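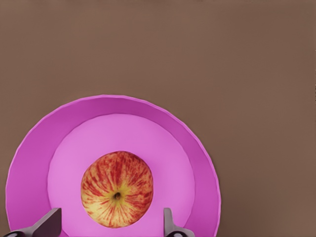 An apple in a pink bowl.

Notes on Keeping Apples Through the Winter
Posted April 2022

The storage season at Vurnmont has now closed, and it is appropriate to set down the results while the records are to hand. Readers who have followed these pages for some time will be aware that the household maintains a small orchard behind the former packing shed, and that the greater part of the crop is held over for use between harvest and spring. The present entry concerns the conduct of the store, the performance of the varieties kept in it, and certain changes to be adopted before next September.

A total of 2,636 apples was picked in sound condition. Windfalls and bruised fruit were set aside for sauce and do not form part of that figure. Of the sound fruit, 287 apples were subsequently discarded owing to rot, the majority before the new year. A further 168 were found to have shrivelled to a degree that made them unsuitable for eating fresh, although they were entirely acceptable in baking. Losses of this order are considered satisfactory for an unrefrigerated cellar.

The cellar

The store is located beneath the north side of the house. It has an earth floor, stone walls to shoulder height and a single vent fitted with a sliding cover. The cover was opened in the evening and closed each morning until the first hard frost, after which it remained shut except during mild spells. A temperature slightly above freezing was maintained for most of the winter. One warm week in the middle of the season proved difficult to manage, and the rate of spoilage increased noticeably in the fortnight that followed.

Humidity was the more persistent concern. The earth floor was watered on several occasions with an ordinary watering can, and burlap sacks were dampened and hung near the door. Potatoes were kept in the adjoining room with the door closed. In earlier years the two crops shared a space, to the detriment of both, and that arrangement will not be resumed.

Varieties

Eltville remains the principal keeping apple on the property. It is picked late, is hard and rather sour at harvest, and should not be judged until it has spent at least two months in store. By midwinter the flavour had rounded considerably and the flesh was still firm. It bruises at the stem end if handled carelessly, and each fruit is therefore wrapped in a half sheet of newsprint.

Durarska is a dual-purpose apple with a greasy skin, a feature that appears to protect it against shrivelling. It was the last variety to be finished this year. The colour dulls in storage and visitors tend to pass it over, which is regrettable. As a pie apple it has no equal in this orchard.

Bondarchuk was a disappointment. The trees bore heavily and 386 apples were put down, but many had developed brown cores by the time the ground thawed. It is possible that picking was delayed too long. The variety will be harvested a week earlier this autumn and, should the fault recur, the crop will be directed to the cider press in future.

Handling and inspection

All fruit was laid in shallow trays, stem upward, in a single layer. Trays were labelled at the front with the variety and the row of the orchard from which the fruit had come. Inspections took place every ten days, and any apple showing a soft spot was removed at once, together with its wrapping. Fruit from the two rows nearest the creek spoiled earlier than the remainder. The same observation appears in last year's notebook.

Apples intended for the table were brought up two or three days ahead of use and left in a bowl at room temperature. Fruit eaten directly from the cellar has little scent, and the difference after a short period in the kitchen is considerable.

Arrangements for the coming season

The following measures have been approved by the household. The vent cover will be replaced, as the existing one has warped and no longer closes along its lower edge. Additional trays will be built to the same dimensions as the present set. A second thermometer will be placed at floor level, where readings have not previously been taken. The creek rows will be stored separately and used first.

Pruning was completed later than planned on account of deep snow, and the oldest Eltville tree lost a substantial limb in the thaw. The wound has been cleaned up and left unpainted. Scions were cut from that tree and are being held in damp sawdust for grafting once the bark begins to slip.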